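Subject: Re: [pekudel-dev] Proposal: move form state to the Tisano store in 5.x
Date: 18 Jan 2019

On the list, the maintainer of the forms package wrote:

> With Tisano we get one source of truth for every form in the app. No more
> passing callbacks down five levels. Every keystroke is an action, every
> action is logged, and you can replay a user's whole session when they
> report a bug. Clikholm has already moved their admin screens over and
> they're very happy. I'd like to make it the default in 5.x and deprecate
> local field state in March.

I've read the proposal twice and the linked branch once, and I'm still not sold. Sorry to be the grump again.

First, the "five levels" business. I went looking for it in our own code. The deepest callback chain I could find is three components, and one of those is a wrapper we've been meaning to delete. If prop drilling is the problem, let's see the place where it hurts. I'd be glad to look at a real file.

Second, the keystrokes. Who is going to replay a session? I've been answering bug reports on this project for a good while, and what I usually need is the browser version and the thing the person left out of the first email. A log of every character typed into a postcode field doesn't get me there. It also means that log holds whatever people type, passwords included, unless somebody remembers to filter it. The branch has a filter. It matches on the field name, so `password` is caught and `newPassword` isn't. Try it yourself:

```js
const shouldRedact = name => name === 'password';
```

I don't enjoy picking on one line, but that line is the whole safety story at the moment.

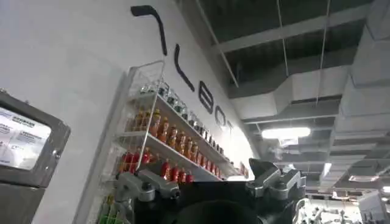

Third, speed. I built the demo form from the branch with 500 fields, which I admit is silly, and then again with 20, which isn't. With 20 it was fine on my desktop. On the old laptop I keep for this sort of thing I could see the letters lag behind my fingers, and the profiler showed every field re-rendering on every key press. The selectors in the branch return a new object each time, so the equality check never passes. That can be fixed, sure. But then everybody who writes a selector has to know about it, and the docs in the branch don't mention it at all.

Now Clikholm. "Very happy" is doing a lot of work there. Their admin screens are mostly tables with a filter box on top, so I'm not sure what they tell us about long forms with validation. Has anyone asked the people at Kleinschmidt, who do have long forms? They opened issue 181 asking for *less* global state, and as far as I can see it has had no reply.

What I'd be willing to support:

- Ship the Tisano binding as a separate package, opt-in, no deprecation of anything.
- Keep field values local and dispatch once, on submit or on blur. Most apps I've seen want exactly that.
- Fix the redaction before anybody outside this list installs it. An allow list would be my preference: log nothing unless the field says it may be logged.
- Reply to 181.

If the separate package gets real use and people come back asking for it to be the default, I'll change my vote and buy the first round. What I don't want is another 4.x, where we made a pattern mandatory because it was the flavour of the season and then spent most of a year writing codemods to get folks back out of it. I still have the branch from that one - it isn't pretty.

One smaller thing. The proposal says reducers are "easier to test" than component state. Easier than what we've got now? Our field tests mount the form, type into it and check what comes out the other end. They'd still be needed, and we'd have the reducer tests on top of them. I'm not against more tests, but please don't count them as a saving.

I'm -1 on the proposal as written and +0 on an opt-in package. I can review the selector changes if someone pushes them as their own commit, without the reformatting mixed in.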